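August 25, 2019

Second day with the Hivau kit. Went in at Hiltadport by the side door because Malcolm Dobson has the front key until tomorrow. Controller on, self-test clean, arm homed without complaint. Yesterday it refused to home until I reseated the wrist connector. I have put a strip of tape over the latch and noted it on the sheet, but a kit at this price should have a latch that stays shut by itself.

The terms, so that I have them in one place. Monthly hire is 236 pounds and includes the arm, the two-finger gripper, the wrist camera, the controller and telephone support. Delivery is extra. The minimum term is 3 months. After that either side can stop with 60 days' notice, which I think is too long, and I shall ask Kelly Kettle at Ellwood whether it can be shortened. She was quick to answer about the mains lead, less quick about the invoice.

Setup notes. The printed guide is for the previous release of the software and two of the menus have moved. Wrist camera calibration is under Tools now, and the guide still sends you to Setup. The calibration card must lie flat. Mine arrived folded, so I pressed it overnight under the toolbox and it was good enough this morning. Residual error was inside the limit on the first pass. Repeated it after the arm had been running for an hour and it had not drifted by anything I would worry over.

Teaching by hand is the part Howard Garside wanted to hear about. You hold the button on the forearm, move the arm to where you want it, and release. The arm is stiff at the elbow and light at the wrist, so small corrections overshoot. With the speed limit set low it is manageable. I would not give it to someone new without an afternoon of practice. The release of the button is logged late, and a waypoint sometimes records the small sag afterwards in place of the position you meant. Wilfredo Pascual at the Kamville depot has the same kit and had already found this. He holds still and counts to two before letting go. Copied him, and the waypoints improved.

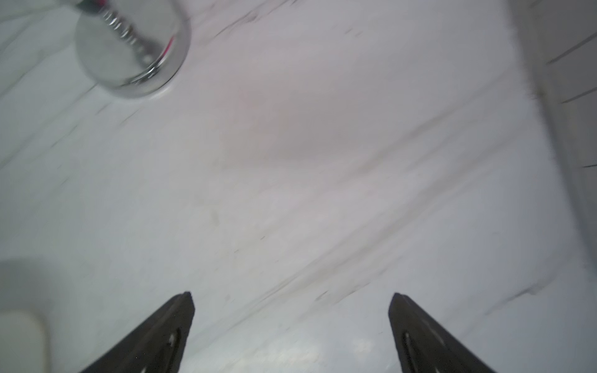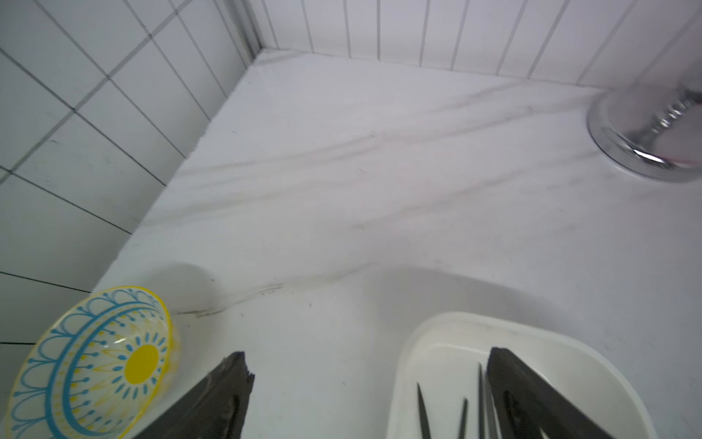

Wrist camera, both fingers in view, as in the other two. 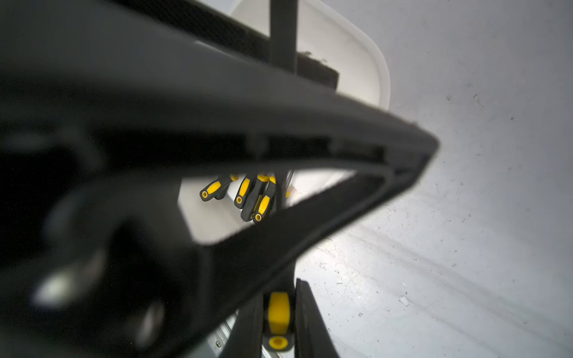
Gripper notes, then, as that is what Ellwood will ask about first. The fingers are changed with one screw each and the key is supplied. Opening width is set in software and can be stored with each waypoint, and I would use that more than anything else in the package. Force is set on a scale with no units, and the guide does not say what the steps correspond to. I asked for a table. The handles are a fair test of it, being rounded and all of one pattern, and with one upright between the fingers the yellow inset faces the camera squarely enough that I could use it as a reference for how straight the grip is. That only helps with a single handle. In the bin they overlap one another, and the part of the software that picks a target needs a clear outline. It offered me the wrong one several times before lunch. Raising the contrast threshold helped a little. Approaching from the other side helped more, but then the gripper body takes up a great deal of the picture and you lose the far edge of the bin.

Pale surfaces are the other matter. Automatic exposure is tuned for something darker, and over a white marble pattern it hunts. Chrome makes it worse. Locking the exposure cures the hunting and costs one more step in the routine. The lock is also forgotten at power-off, so it has to be written into the start-up list. I have written it in, as line 13.

Rang the support number in the afternoon, mostly to see whether it was answered on a Sunday as the leaflet claims. It was, by somebody who knew the product. Asked about the force table and the late button release. He confirmed the second and said it was in hand for the next update, with no date. On the force table he will write to me. Call took less time than the kettle.

Noise: acceptable. The fan on the controller is louder than the arm. Heat: the elbow housing was warm to the hand after the long run, not hot. Cable from the wrist still catches on the forearm clip when joint five goes past its midpoint. Moved the clip back one hole.

Position on the hire as it stands. The arm and the fingers are sound. The camera is adequate once the exposure is locked. The guide needs reprinting and the notice period needs arguing over. I would take it for the minimum term and no further at present. Howard will want the cost set against the April quote, so I must find the April quote. It is either in the blue folder or at Elsie's.

Parked the arm, isolated the controller, took the key for the finger screws home in my coat pocket by mistake. Must take it back tomorrow before Malcolm looks for it.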